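Iritz folding bench: setting it up and looking after it

README for the two-armed bench at Vandville. Written by Manaia Grimshaw, with corrections from Fedir Hrytsenko. Last gone over on 16 May 2024.

Welcome! If you have been handed the key to the Vandville room and told to get the bench going, this file should see you through your first morning. It began as a page of my own scribbles in November and has grown a good deal – do add to it.

What is in the folder

start_bench.sh – brings up both arms
home.yaml – the resting pose for left and right
grip_limits.yaml – how far each gripper opens and how hard it may close
checks/ – one short script for each joint
logbook.txt – please write in it, even if all you did was tighten a screw

Before you switch on

Put your hand on the base rail and give it a gentle push. If it shifts at all, nip up the clamps underneath, working from the middle outwards. Both arms share the one rail, so a loose clamp on the left will upset the right as well (Fedir and I lost a whole afternoon to this, blaming the software the entire time).

Next, look at the screws on the face of each round motor housing. They should sit flush. Use the small Brunner driver in the top drawer and stop as soon as you feel the screw bite.

Then follow each cable with your finger from the arm down to the table. It wants a nice lazy curve with nothing resting on it.

Starting up

1. Turn on the supply and wait 30 seconds.
2. Run start_bench.sh and keep your hands off the rail until it has finished.
3. Run the joint checks, left arm first. Each one moves its joint by 10 degrees and back again.
4. Open both grippers fully and look at the finger plates from the front. The points should be level with each other.
5. Lay out the clothes, folded things at the far left and the unsorted pile on the right, with bare table in the middle to work on.

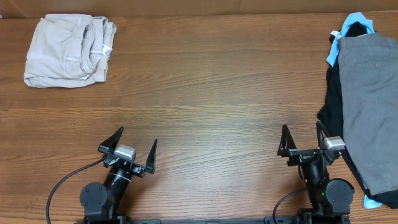 6. Start the Casora session and give it a name you will recognise next week.

Looking after the grippers

Wipe the finger plates with a dry cloth at the end of the day. Lint gathers in the cutouts, and dark jersey is the worst for it. We changed the first set of plates after 830 folds and the second after 487, when one of the points had bent – have a look at yours now and then and swap them in pairs.

If an arm will not start

Check its plug at the rail end, then turn the supply off and on again. If it still sulks, leave it off, note it in logbook.txt and find Fedir or me. Please don't open the motor housings yourself. The spare arm is in the cupboard by the door, already set up for either side.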